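The workbench in our garage is green, and for most of this year I had to take that on faith. Things get put down there on the way to somewhere else. The somewhere else has never been established.

I gave myself 90 minutes on Saturday and a roll of trash bags.
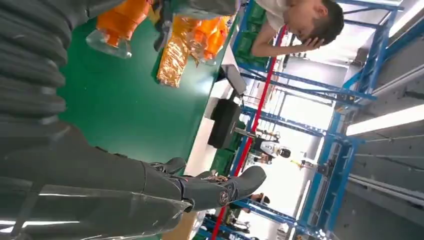

Posted by M. Okonkwo | 11/23/19 | Filed under: Garage, Losing Battles

A good stretch of green, then. What remained was the hard core: a clear plastic bottle on its side, an orange and gold snack bag, a small black box at the far edge. I have opinions about snacks on a workbench, and have expressed them since April to an audience that keeps buying snacks.

The bottle went in the recycling. The bag I checked first, out of principle. The black box has been moved to a shelf, where I plan to wonder about it until spring.

Next weekend is the drawer with 1000 screws in it, six of which match.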